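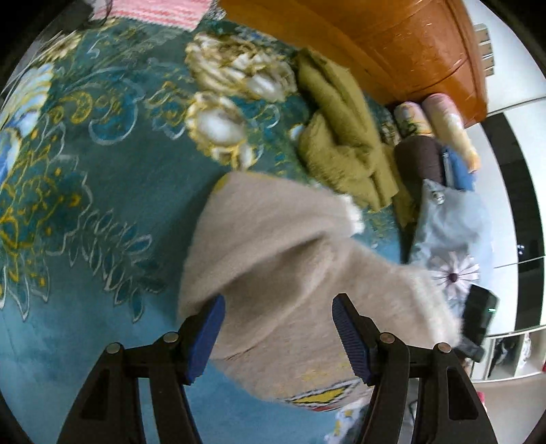
Ticket 508: Beige sweater shedding on living room rug
Status: Open (again)
Product: Ridemico knit, beige, fluffy
Opened: Tuesday, June 3, 2025

Reported problem
Sweater leaves fuzz on everything it meets. The teal rug gets the worst of it, and beige fluff on gold scrollwork is very hard to find until you are wearing dark socks. Owner wants the shedding stopped without losing the sweater, the rug or the weekend.

Log entry 1
Asked whether the sweater could be kept off the floor. Was told it has a drawer. Suggested the drawer.

Log entry 2
Sweater back on the rug, in a bunch. Drawer reported as "full." Did not ask of what.

Log entry 3
Shook it out on the porch. Plenty of fuzz left the sweater and most of it came back inside on me. Went over the rug with the Covby vacuum on low, along the pile. The big cream flowers came up fine. The curly parts took a second pass.

Log entry 4
Froze the sweater overnight in a zip bag, per a tip on the Reltum forum. Shedding is down a little. The peas are now slightly fuzzy.

Log entry 5
Checked the yellow and red patch before washing. Print looks like the sort that cracks, so: inside out, mesh bag, cold, 2 cups of vinegar in the rinse. Dry flat on a towel. Keep it out of the dryer, where we lost a very nice cardigan in December.

Workaround until fixed
Fold it and put it on the cabinet. The cabinet is glossy and wipes clean. The rug is neither of those things.

Still to do
Wash as above. Lint roller, up to 4 sheets per session. Empty the drawer. This last item has been reassigned to the owner and has not been accepted.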